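Digitization log, Presitz collection
Wednesday, morning session

Scanning of the Tonier exhibition catalogs continued at 300 dpi. The color pages were compared with the printed originals under the daylight lamp, and the reds remain too warm. The profile supplied by Lilter is to be tested on the next batch before any further covers are scanned. Item 369, a folded poster, has been set aside for flattening.

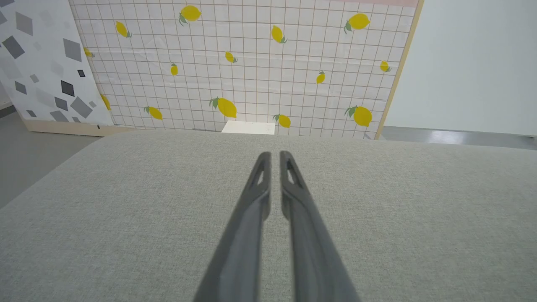 Fingertips over the gray cloth, nearly closed.

The Matheson prints are entered under their own series and should not be merged with the Tonier records. Titles are to be transcribed as printed, including misspellings, with the corrected form in the notes field. Two captions remain untranslated. Master files were copied to the second drive at 4:15; checksums still to be run.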